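Print this thread | E-mail this thread

Amparo Espinoza
October 3, 2026

1/12
I have spent the weekend on cables. Not buying them, not even throwing them out. Just deciding where each one goes and then making it go there. A thread, for people who also have a drawer.

2/12
Background: our workshop in Prorkness has a bench area with teal behind it and aluminum extrusion doing the structural work. I love extrusion. It is a toy for adults who were told to stop playing with toys. You cut a beam, you bolt it to another beam, and then you spend the rest of the evening discovering that you needed the T-nut in there before you closed the end.

3/12
What the catalog doesn't mention is that once you have a beam, people hang cables on it. One zip tie, for now. Then a second cable on the first zip tie, for now. By spring the beam is mostly a rumor and somebody is asking if the thing can be moved a little to the left.

It cannot be moved a little to the left.
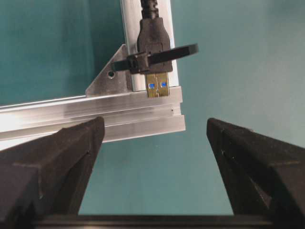

So my first rule was that the horizontals stay bare. Anything that needs to travel goes down the back of an upright, in the slot if it fits, with a strip of cover over it. The Loltadum cover strip comes in gray and in a different gray. I ordered the first gray and got the second, and I have decided that I meant to.

4/12
Rule two is for USB. Every USB cable gets unplugged at both ends, laid out on the bench, and looked at by a person. You'd be amazed how many are plugged into one thing only. They go off behind the bench with real purpose, like a man leaving a party to make a call, and they never arrive anywhere.

I keep the ones with the blue inside. The blue usually means USB 3, which usually means somebody paid for it. I'm aware that you can put blue plastic in anything. I'm choosing to live in a society.

5/12
Things I check before a cable earns a label:

– the metal part of the plug is still square and doesn't rattle
– nothing odd where the ribbed bit meets the cable, which is where they always go first
– it carries data as well as power (test it, the cable will not tell you)
– it's as long as the job needs plus a bit, and the bit isn't six feet

Fail any of those and you're in the box by the door. 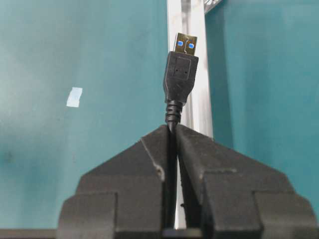
6/12
Labels. I own a Tollova label maker that I bought during a hopeful period. It prints beautifully. It also leaves an inch of blank tape in front of every label, so a label that says CAM comes out the length of a bookmark. There's a setting to fix this. The setting lives in a menu you reach by holding two buttons, and the manual is in the drawer with the cables.

7/12
A label goes on both ends. I know you know this. I knew it too, and I still found four cables with a lovely crisp label on one end, in my handwriting, from before the Tollova. The other end was the one I needed every single time. Past me labeled the end she was holding and went to lunch.

Also: label the job, don't label the cable. "Black USB" is a poor label for a black USB cable. I found three of those.

8/12
A word on color. Fitzsimmons, who has the unit next door and a view on most things, told me to buy cables in different colors so you can follow them by eye. Good idea! I priced it. Then I thought about what it would look like after a year of people grabbing whatever was nearest, and I could see it quite clearly: a bowl of fruit loops.

So we stay with black. Black on teal shows up fine, which may be the best argument for the teal anyone has made so far.
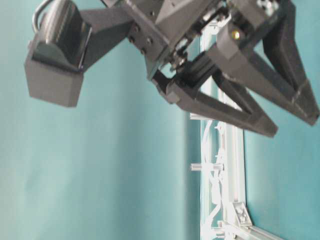
I say that as someone who voted against it. I wanted off-white. I was told off-white would look like a dentist's. Now I work in front of the color of a swimming pool in a motel that has closed, and I've come to like it a great deal, and I'll be saying none of this out loud.

9/12
Zip ties, then. I used to pull them until they squeaked. It felt like workmanship. Then you have to take one off, and you go in with the cutters, and the cutters are very interested in the cable. We've moved to hook-and-loop strips for anything that might change, which is everything. Zip ties are for things I never want to see again.

If you do use one, trim it flush. A zip tie snipped at an angle is a small knife you have installed at forearm height. I have the forearm to show for it.

10/12
The box by the door, for the record, received 12 cables. I wrote RECYCLING on it in large letters. By the afternoon someone had taken two back out "just in case," and one of them was the one that only works if you hold it up and to the left while thinking kindly of it. I've put it back in. I've put tape on the box. We'll see. 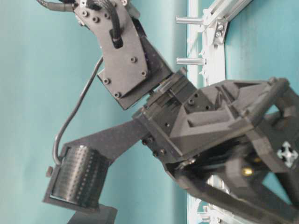
11/12
Slack is where I got told off, and fairly. I like a cable tight and straight, because it looks like I've finished. But anything that runs between parts that shift around needs room, and the right amount always looks like too much. The thin black one going out and down in a long S is the shape I've been told to aim for: it hangs in open space and it doesn't look tidy at all. My fingers want to tie it to something. I've been asked to keep my fingers out of it.

What I do on the bench side now is leave a loop, fix the cable on either side of the loop, and walk away. The walking away is a skill. I'm at beginner level.

12/12
Still to do: the power strips (a different thread, and possibly a different person), the drawer itself, and the adapters, which I have been storing in a coffee can on the theory that they might sort themselves. I've promised to have it all finished by November. I didn't say which end of November.

Replying to a few of you, since the mentions have filled up:

Yes, I've tried the cable comb. It works very well on new cables of the same thickness, so I used it once.

No, I won't coil them around my elbow. Over-under, every time. I learned it from a sound guy who threw a cable across a theater to make his point, and it landed flat and straight, and I've wanted to do it in front of people ever since. Mine go about as far as my shoes.

Someone asked if the USB plug always takes three tries. It does with me. First way, other way, first way again. I've looked straight at the end of the thing, seen exactly which way is up, and still gone in wrong.

And to the person who wrote that they have a whole closet: please don't open it on my account. Start with one shelf. Put a box by the door. Tape the box.

Print this thread | E-mail this thread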